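February 9, 2021
Equipment planning, cell 2 (Tumovcombe bench)

Spent the morning on the purchase list before the June budget round. Hernán wants one page with a total on it. I have three pages and no total, so most of today was cutting.

Arm: both quotes are in. Sondard is cheaper up front but charges separately for the controller cable set and the pedestal. Weston includes both and has a longer lead time. Reach is close enough that I don't care. Leaning Weston, pending an answer on whether the service visit is per year or per call.

Gripper: keep the slim one in the plan. Spare fingertips, 3 sets. Bosman lists them at 26 each, minimum order applies, need to ask if mixed parts count toward it.

Ran the layout in simulation again before committing to a table size. Arm on the pedestal toward the left of the surface, parts box over by the right edge, gripper above the surface and empty. There is a lot of bare table in this arrangement and we pay for table by area.

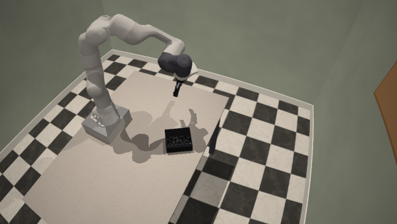 Salamatu read the draft after lunch and thinks we should leave the table alone and cut the pedestal. Her point was that a smaller top saves us very little once delivery is added, and that we will want the room the first time somebody asks for a second box. She would bolt the arm to a plate and put the money into spares. Thitima agreed about the table but not the plate, as the last plate had to be drilled twice.

So: table stays at current size. Pedestal is an open item. Asked Weston for a price without it.

Running total without pedestal, freight or tax, accessories only: 1151. That leaves 100 under the small purchases limit, so the accessories can go through now and don't have to wait for June. Finbarr to confirm the limit hasn't changed.

To do
Weston: service terms, price less pedestal
Bosman: minimum order
Rerun layout with arm at plate height, check reach to the box
Send one page to Hernán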